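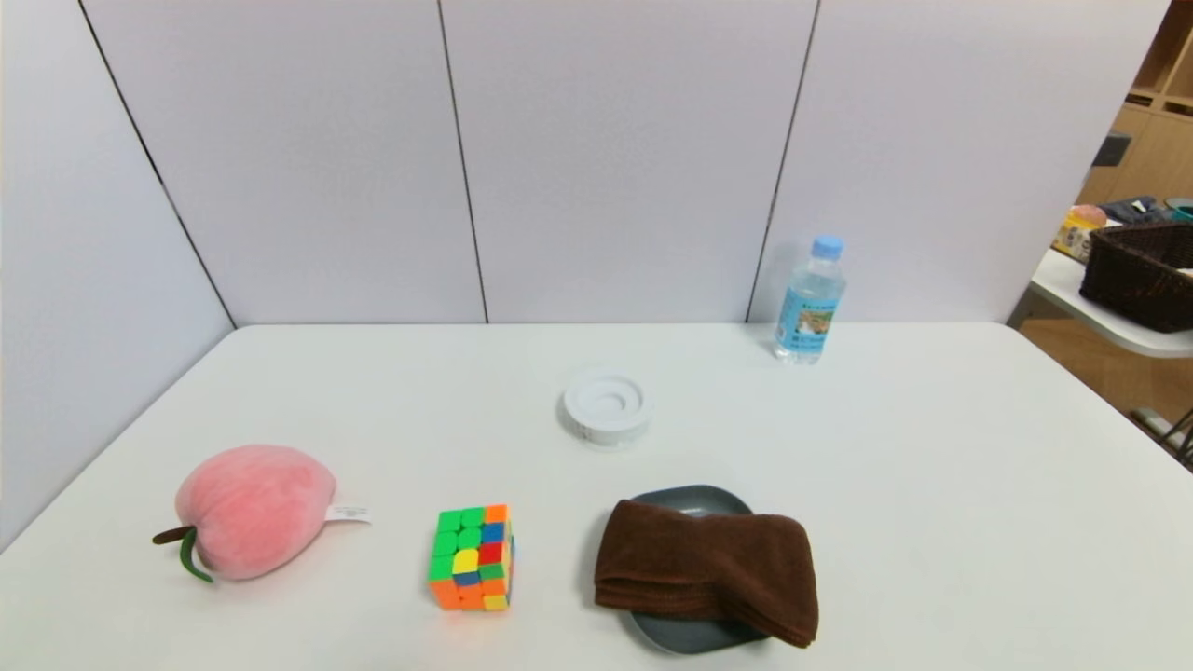 How long should a resume be when you are changing to a new line of work?

One page is enough for most people with less than ten years of work behind them. Two pages are fine if the second page holds jobs that matter for the one you want.

Changing Fields: Handout for Unit 3
Corkcombe Adult Learning, Room 104
Instructor: Hicham Amrani

Bring to class: your current resume in any state, and one job posting you would seriously consider applying for. Printed copies are easier to mark up than a phone screen.

3.1 Reading a posting

Most postings have the same parts, though the order changes: a paragraph about the company, a list of duties, a list of requirements, pay and hours, and how to apply. Read the duties first. They tell you what the days are like. The title often tells you very little. "Coordinator" at one firm answers phones, and at another firm runs a department.

Go through the requirements with a pencil and mark each one as L, F or S.

L is a legal requirement. Licenses, permits, minimum age, a clean driving record for a driving job. If you don't have it and can't get it before the start date, you can't do the job.
F is firm. The employer needs it from day one, such as working nights or speaking Spanish.
S is soft. Years of experience, "degree preferred," named software that can be learned in a few weeks.

Apply if you meet all of the L items, all of the F items and at least half of the S items. Students often count an S as an L and pass over jobs they could get. Sanaa Abdelaziz, who took this course last winter, applied to Lamrani for a stock control job that asked for three years of experience. She had fourteen months. She had an interview in December and started the month after.

3.2 What carries over

Skills carry over between fields more than job titles do. The problem is that the words don't match. A restaurant says "side work," a hospital says "turnover," and a warehouse says "reset," and there is a good deal of overlap in what people do with their hands and their time.

Make two columns. On the left, write what you did in your last job, in the words you used there. On the right, write the same thing in words from the posting. If you can't fill in the right side, leave it blank and we will work on it in class.

Some pairs from past students:

Closed the register — reconciled daily cash
Trained the new people — onboarded new staff
Called customers about late orders — managed customer accounts (too strong; "followed up on late orders by phone" is better)

The last pair is there as a warning. If you trade your words for bigger ones, you will be asked about them in the interview.

3.3 Writing a job entry

Each entry needs the employer, the town, your title, the years, and two to five lines on what you did. Start each line with a verb. Use past tense for old jobs and present tense for the one you have now.
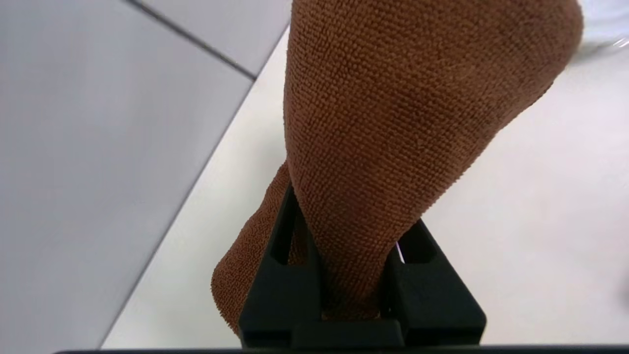

Vague lines are the most common fault in first drafts, and they are easy to fix. Take "Responsible for cleaning." It could mean a dentist's office or a cattle barn. Ask yourself what you cleaned, how often, with what, and to whose standard. Tools and materials help a good deal, as long as they mean something in the trade. A brown microfiber towel with small raised loops, such as the one in the photo, is a detail a person who does detailing or housekeeping would recognize, so "wiped down vehicle interiors with microfiber towels" says more than "cleaned cars." The color can stay out unless your shop used color to sort towels by job. Then it belongs in, since it shows you worked to a system.

Numbers help in the same way. Use them only if you can explain where they came from. "Packed 100 orders per shift" is good if the shift sheet said so. If you are guessing, leave the number off and describe the work.

3.4 Gaps

A gap of under six months needs no comment. Listing years without months is normal and is not dishonest, but some application forms ask for months, and then you must give them. For longer gaps, one plain line is enough: "Full-time care of a family member" or "Relocation and job search." You don't have to name an illness or a relative.

Paid work off the books is harder. Describe the work truthfully and be ready for the fact that it can't be checked. Bring this up with me after class if it applies to you.

3.5 References

Ask before you list anyone. Three is the usual number. A former supervisor is best, then a coworker who saw your work, then a teacher or someone from an organization you helped. Relatives don't count, even if you worked for them. If your only job was in a family business, find a regular customer or a supplier.

Send each reference the posting and your resume. Trilok Negi has hired for Nelosska for many years and will visit in Unit 5. He has asked me to pass on that the worst reference calls he makes are the ones where the person has no idea which job he is calling about.

3.6 Sending it

Follow the instructions in the posting exactly. If it asks for a PDF, send a PDF. Name the file with your last name first. Put the job title and any reference number in the subject line.

Large employers may get a lot of mail for one opening. Linex had 228 applications for a single front desk job last spring and interviewed nine people. Don't take silence personally. Wait two weeks, send one short follow-up, and then move on to the next one.

Homework for Unit 4

Mark up one posting with L, F and S.
Complete the two columns for your most recent job.
Rewrite one job entry, with no line longer than 20 words.
Bring the names of two possible references. You don't need to have asked them yet.

Reading: course packet, pages 59 to 66. Pranab Saha is covering the evening group for Unit 4, so evening students should hand their work to him. The door on the parking lot side is locked after 6:30 p.m. — use the front entrance.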